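Plastic water bottle

A plastic water bottle is a lightweight container made to hold drinking water for sale, usually in a size that one person can carry and finish in a day. It is one of the most familiar objects in the modern kitchen, and one of the most cleverly shaped. Almost every groove, ridge and panel on it does a job.

Materials and forming

Most clear water bottles are made of polyethylene terephthalate, known as PET. The plastic is first molded into a short, thick tube called a preform, which already has its finished neck and screw thread. The preform is heated, stretched with a rod and blown with air against the walls of a mold. The whole step takes seconds, and the result is a wall thin enough to crumple in the hand yet strong enough to be stacked in cases!

Caps are usually made from a different plastic, often polyethylene, and are molded separately. The small ribs around the outside give the fingers a grip.

Ridges and panels

A smooth cylinder of thin PET would buckle easily. Designers stiffen the wall with horizontal rings, vertical ridges or sunken panels, and the pattern also gives a brand its look. Flat areas may be left for a label or for the hand. Makers of still water rely on these features heavily, as there is no gas inside to push the walls outward.
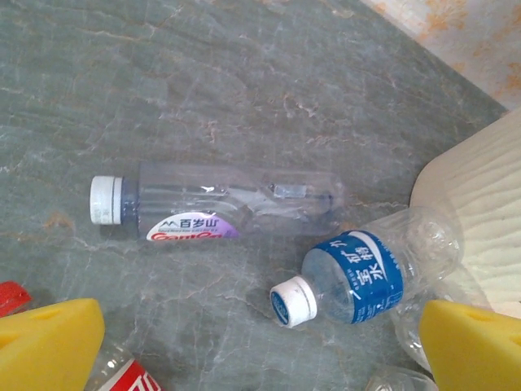

Two water bottles on a marble countertop. The Ganten bottle has vertical ridges and molded panels.

Labels

Labels are commonly printed on plastic film and either glued around the body or shrunk onto it as a sleeve. A wraparound label has to work from every side, so the brand name is often repeated. Blue is a great favorite, along with mountains, waves and snow. In China, bottled water labels often carry the characters 矿泉水, meaning mineral water.

Collecting

Bottle and label collecting is a small but lively hobby. The Paiva Bottle Room in Jamenell opened in October with 513 bottles on its shelves, 40 of them still sealed, and has since grown to 853. Its display of caps is a delight, arranged by color and rib pattern, and visitors are welcome to handle the duplicates. The Paltden label albums, kept in the same building, hold flattened wrappers sorted by the shape of the mountain shown on them.

Reuse and recycling

Empty bottles are sorted by plastic type, then washed, shredded into flakes and melted. Recycled PET goes into new bottles, food trays, carpet and polyester fiber. Local rules differ on whether caps should stay on. At home, cut-down bottles make fine seed starters, funnels and scoops.

See also

Bottle cap
Mineral water
Preform
Shrink sleeve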